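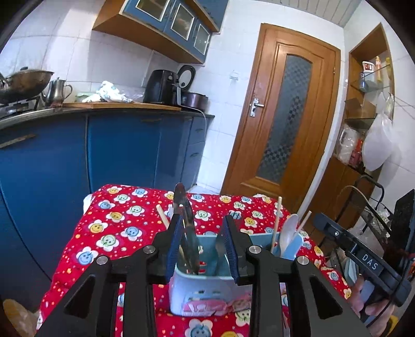
Our utensil holder on the flower tablecloth

Chopsticks and spoons all in one holder, how do you keep it clean?

Posted by Prelley, August 21, 2020

Hello all, hoping somebody has a good system for this. We keep our everyday things in a little turquoise-lined holder with a pink cartoon print on the front (the kids chose it, and the smiley flower tablecloth too!) and I'm very fond of it, but the bottom gets grimy so quickly. I wash it, and 3 days later there's a brown ring in the corners again. The wooden chopsticks seem to suffer most. Should they be stored somewhere else, or am I just putting things away too soon after washing up?

Foley163
Oh, I had this exact trouble for years! It's nearly always water running down the handles and sitting there. Lay everything on a tea towel first and leave it a good few hours, overnight if you can spare the bench space, and then put it back. For the ring, a spoonful of bicarb and some hot water, let it sit while you have a cuppa, then an old toothbrush right into the corners. I'd also keep the chopsticks up one end, away from the metal things, so the air can get around them. If any smell musty or have dark spots I'd throw them out, they're cheap enough to replace. Lovely tablecloth by the way, those faces would cheer up my mornings no end.

Plalico
Just get one with holes in the bottom. Mine cost 4 dollars.

Orkton
Folded paper towel in the bottom, changed whenever you think of it. I've done it since last October and haven't had a ring yet. Not very elegant, but you can't see it once the spoons are in.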